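Bottle Brushes, Scrubbers and the Mess by My Sink

I used to own one bottle brush. It did the baby bottles, the thermoses, the flower vase and (I'm sorry) the jar I keep bacon grease in. Now I have one for each kind of job, and I tell them apart by color.
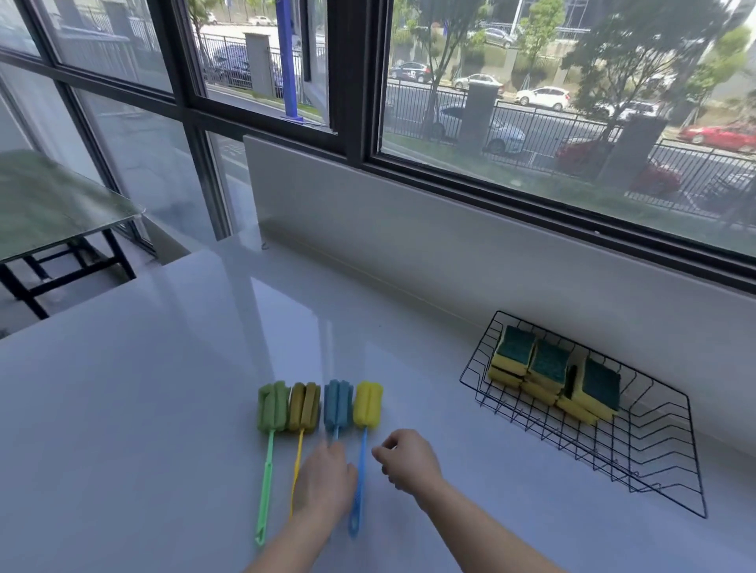

Bent Bjarnason wrote in after my last page to say that color is fine until you have guests, and that he ended up writing the job on each handle with a paint pen. Good point, Bent! My sister-in-law once did the wine glasses with the vase brush and I still think about it. So, colors first, and a word on the handle if other people ever wash up at your house.

My own system goes like this. Green is for water bottles, light blue is for anything that had milk in it, yellow is for thermoses and coffee stuff, and the mustardy brown one gets the greasy jars, which seemed fair given the color.

Sponge heads are gentler than bristles, and I like them for glass and for anything with a print on the inside, but they hold water like crazy. Squeeze them hard after you rinse, really wring them, starting at the stem and working up. Then let them dry somewhere the air gets all the way around. I was standing mine head up in a mug for years and the bottom of that mug was disgusting. If the handle has a hole in it, use it! A cup hook under the cabinet is all you need.

Same thing goes for flat scrub sponges. I keep mine in a black wire dish rack basket, the old one from our place on Grimatgate, and it beats any sponge holder I ever bought. Stand the wet one up on edge, toward the front, and keep the spares behind it. Mine do slump over on each other by Saturday, so I straighten them out when I wipe the counter.

For a brush that has started to smell, I mix 200 ml of white vinegar into a bowl of warm water and leave the head in for an hour, then rinse and squeeze. If it still smells after that, throw it out. I give a sponge head 8 weeks at most, and less for the greasy one.

One last thing, for narrow bottles: wet the head and squeeze it thin before you push it in, and twist as you go. Forcing it in dry is how I tore the foam right off the stem of my first one, and then I spent half an evening fishing it out of the bottle with a chopstick.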